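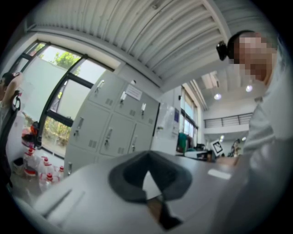 Logged by the capture desk, Itum Manipulation Group, Clorton site
Ticket status: resolved, grudgingly
Component: Agudelo (pose recovery), build 2
Opened: November

Summary as filed
Agudelo is throwing out nearly half of our hand-held gripper demonstrations from the Clorton room. Batch size 3,000, rejected 1,457. The reason given for every one of them is "trajectory implausible", an opinion we would have preferred before the recording was finished.

Expected behaviour
Gripper moves a bit, recovered pose moves a bit.

What we got
Gripper moves a bit, recovered pose moves a bit, then hops sideways the width of a locker door and carries on as if that were normal. On a few episodes it hops back. The Zukov policy trained on an unfiltered subset learned the hop and tried it on the arm, so the emergency stop has now been tested.

Log

9:10 am. Blamed the calibration. It's always the calibration. Re-shot the checkerboard, re-ran the fisheye fit, got the same numbers to the second decimal. Annoyed to find we'd done it properly the first time.

10:25 am. Blamed the clock offset between the inertial unit and the video. Swept it both ways. Rejections went up at each end and sat where they were in the middle.

11:40 am. Blamed people. The fisheye takes in whoever is beside the table, and a sleeve that fills the right edge of the view is a lovely big thing to track if you're a feature detector with no judgement. Masked people out and re-ran a slice. Slightly better, but the hops are still there and still the same size. People are rarely that consistent.

1:15 pm. Plotted the hops against where the camera was pointing. They bunch up when the lockers are in the middle distance and the gripper fingers cover a good part of the table. The tabletop is plain light grey and offers the tracker next to nothing, so it goes looking further off and finds a wall of matching metal doors, matching handles and matching little vents. One door over looks very much like home.

1:50 pm. Suggestion to move the lockers. Lockers declined to move.

2:30 pm. Looked at the ceiling as an alternative. It's corrugated, so it's the same problem lying on its back. The window is more use. The panes are different heights and the black frames hold an edge well, but the greenery through the clear ones moves when there's a breeze, and Agudelo will happily track a leaf.

3:20 pm. Changed the method instead of the room:
Made a slow mapping pass before the demonstrations, starting low over the table and finishing wide, with the window frames and the lockers in view together.
Masked the outdoor parts of the window and kept the frames.
Turned off relocalisation for any match that sits on the lockers alone. It now has to agree with something else before it's allowed to change its mind.
Left the people mask on.

4:45 pm. Re-ran all the rejects overnight-style on the big machine while it was still daylight and other people wanted it. Apologies on the group channel.

Result
Of the 1,457 rejects, 26 still fail. We watched them. They have long stretches with the camera close to the tabletop and nothing else to go on, and no setting is going to fix that. Marked as unusable.

Policy check
Retrained Zukov on the recovered set, same seed, same schedule. No sideways hops in the evaluation runs. Grasp approach looks smoother to us, but we changed the data volume as well as the pose quality, so please don't put "smoother" in the paper on the strength of this ticket. The comparison at matched volume is queued.

Still open
The relocalisation rule is a hand-drawn region for one room. The next room will have its own version of lockers. Shelving, probably. Request raised with the Agudelo maintainers for a repeated-structure check, tagged low priority by them and otherwise by us.

Mapping pass is now on the capture checklist, above "charge batteries".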